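Folding a pile of clothes on the bed: which bits of the usual advice are worth the bother

The Fekel method promises a tidy drawer in 3 steps. I have my doubts. Most folding guides are written for flat, square T-shirts, and my pile never has many of those in it.

Start with the bed. Make it first and smooth the cover, or every crease underneath gets in your way. Take one thing from the pile, hold it by two corners and pull the top edge straight before you lay it down. I'd put this ahead of any clever fold.

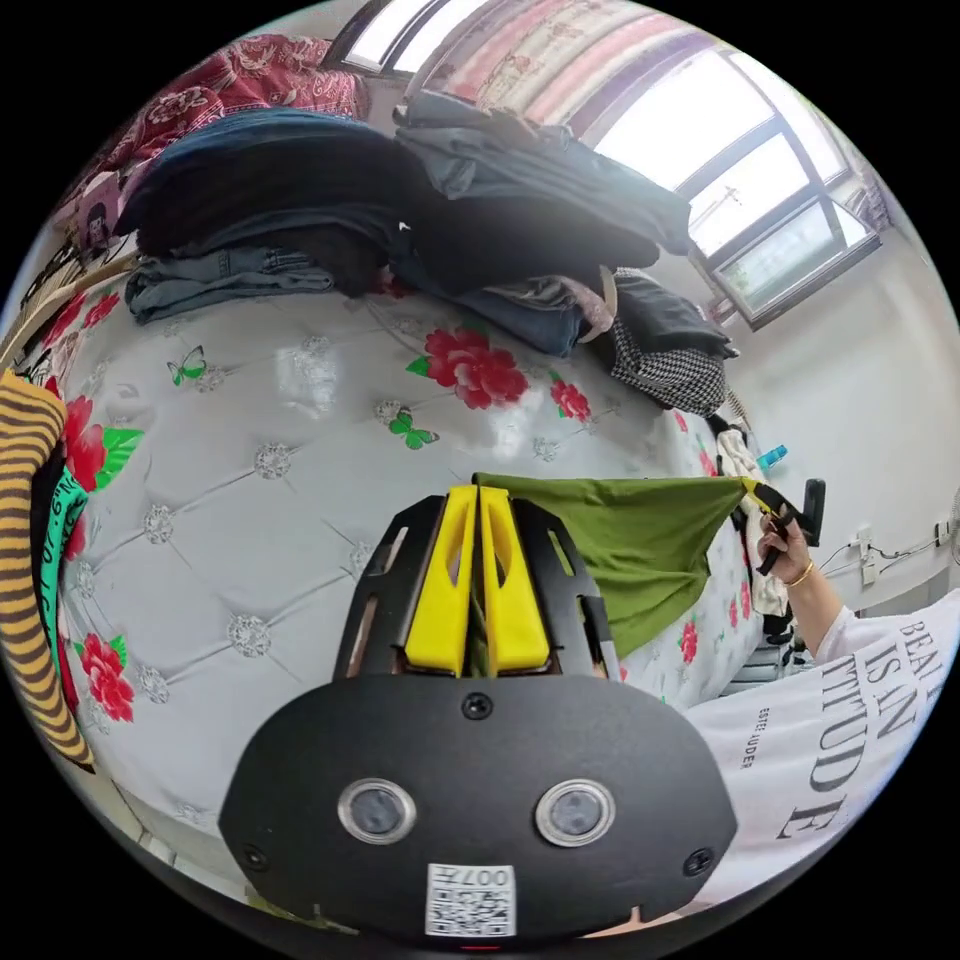 Bozkurt says the pulling is a waste of time with anything stretchy, and that a good shake does the same job.

Perhaps. A shake is fine for jersey. Elastic edges are another matter – they gather up again whatever you do, so fold them inwards and let the plain end go on the outside. Don't bother measuring thirds.
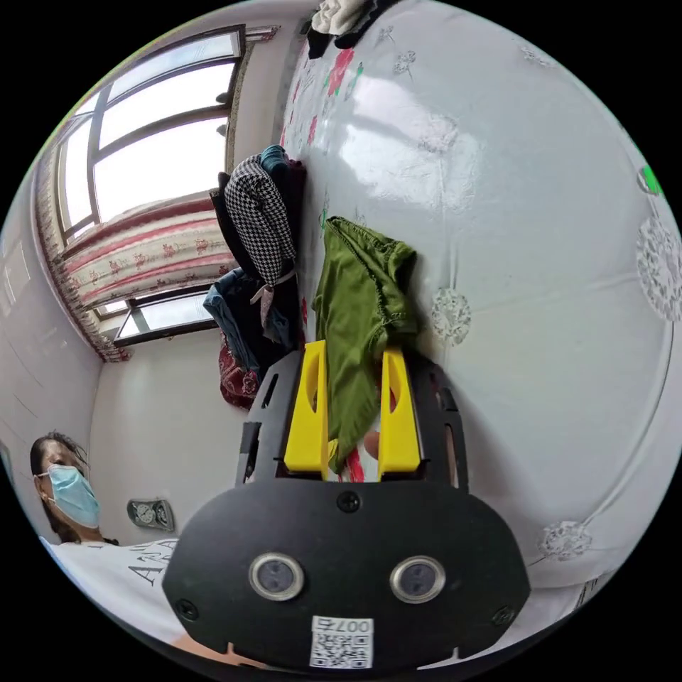 Tusau Home Notes, issue 339

Jeans next. Lay one leg over the other, fold up from the hem and stop there. Rolling them is supposed to save space, but I've tried it and the drawer shut no better. Jackets go at the bottom of the stack or on a hanger, and a brush over the shoulders won't hurt.
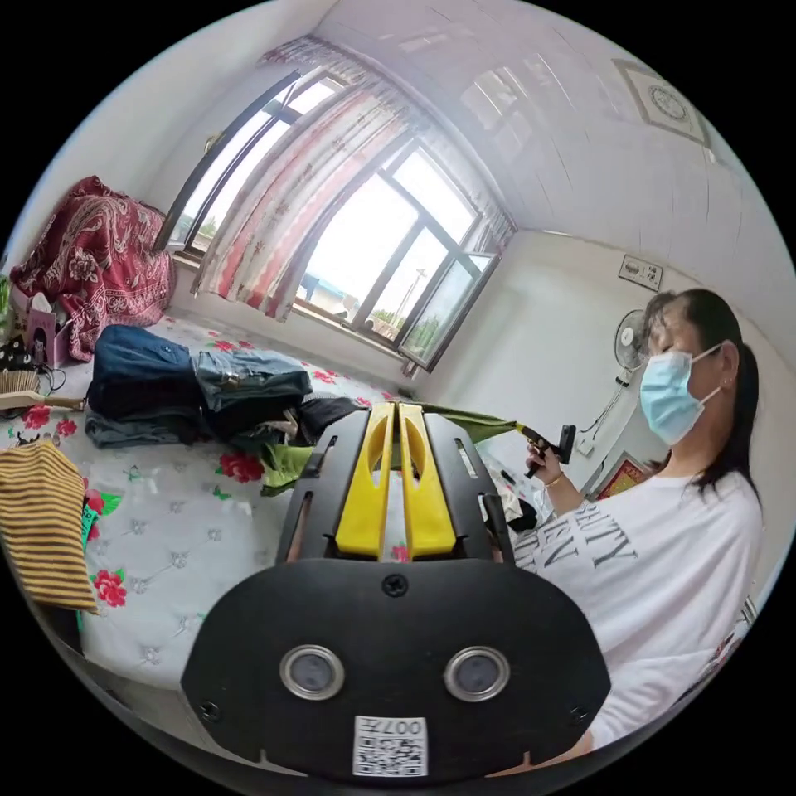
Thin things go on top, where they won't be squashed. The Flirnenik folding board is meant to help with these. Mine went back in its box by Monday. If a stack leans, split it in two – pressing down on it only puts the creases back in.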